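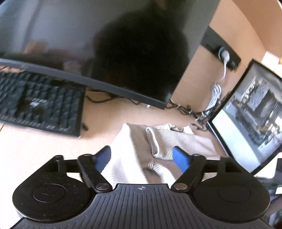 Right, a longish thread on hand-held grippers and soft things, as a few of you asked after my grumbling in March. Kettle on first if I were you. 1/12

Quick background for newer followers: I've been comparing two sets of finger pads on the same hand-held gripper, using folded clothes and cloths on an ordinary desk. Blocks and mugs are lovely but they forgive nearly everything. Knitwear forgives nothing! 2/12

The pads are a firm set from Terkus and a softer, grippier set from Morikawa. Mitsuko Kudo very kindly posted me the second lot, with a note telling me to stop moaning about the first. 3/12

I did 200 picks with each set, spread over several evenings, with the same pile of washing going round and round. A pick only counted if the fold was still a fold when I put it down again. 4/12

Firm pads: 39 failures. Most were on the thicker knits, where the fingers closed on the top layer and left the rest of the jumper sitting there looking at me. 5/12

Soft pads: 70 failures, which I truly did not expect and which has cost me a slice of cake (well played, Ineke Vanhove). They hold on beautifully. The trouble is letting go. They drag the top layer along as they open and your neat bundle becomes a puddle. 6/12
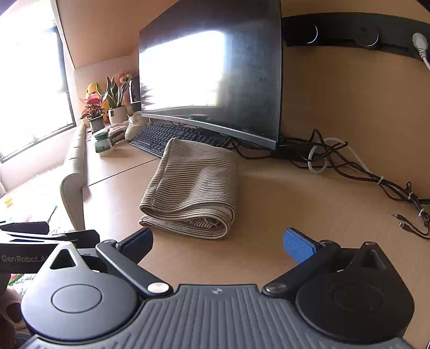
Fingers wide, stripy cloth up next. Please be kind about the cables.

Thin woven cloths were the one place the soft pads won, and by a good way. If your job is tea towels and napkins, I'd buy them tomorrow and not look back. 8/12

Best tip I picked up: come in low, at the rolled edge of the fold, and close slowly. Javiera Godoy told me this at the Destthorpe meet-up and I nodded politely and ignored her for weeks. Sorry, Javiera, you were quite right. 9/12

Second tip, much duller. Wipe the pads down between batches. Wool fluff builds up sooner than you'd think and the grip goes off so gradually that you blame your own hands. 10/12

Mirsad Milošević asked whether I'd tried the Puna controller with either set. Not yet! It's on the list, and I'd like to see how its slower closing profile copes with the chunky knits before I say anything grand about it. 11/12

I'll put the full tally up on 25th May, with notes on each garment, including the cardigan that beat both sets. If you've got pads you swear by for wool, do tell me which ones and how thick they are, I'm all ears. 12/12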